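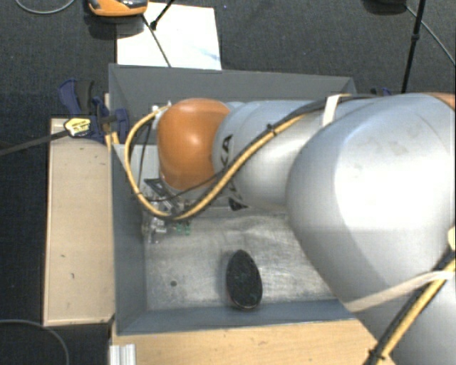
About us

Hi, I'm Domenica Plattner, and together with Pirmin Auer I run Rekum. We're a small automation shop, and most of our days go into teaching robot arms to reach into bins and take things out again. If that sounds easy, come to our open day in April and have a go at it yourself!

I started the company with Pirmin after we'd spent years at the same packaging plant, him on the electrical side and me on programming. We still split things that way. He runs the cables and picks the connectors, I write the pick routines, and we argue over cable ties (he likes them tight, I like being able to get back in there).

The open day began as a favor to one local school. Last April we had 80 visitors through the door, and Pirmin ended up giving his gripper talk four times because people kept coming in after he'd started. Kids ask the best questions. One girl wanted to know if the arm gets bored, and I'm still thinking about that one.

We don't polish the place up for it. You get the bench as we use it, with clamps on, scuffs in the bin and cables strapped along the arm. We do a bin picking demo with single parts first, then we let you choose where the next part goes, close to the wall if you're feeling mean. There's a log of every pick we try during visits, and the count was at 3139 when I last looked. The misses are in there too, and you're welcome to read them.

Pirmin's talk is at 2 in the afternoon and goes on for as long as people stay. Our software is called Tivus, and I'll have it up on a screen all day for anyone who wants to see how a pick gets planned. Coffee's on us, and so is the cake if my sister comes through.

Groups and school classes can visit at other times of the year as well. Drop us a line first so we can clear some space!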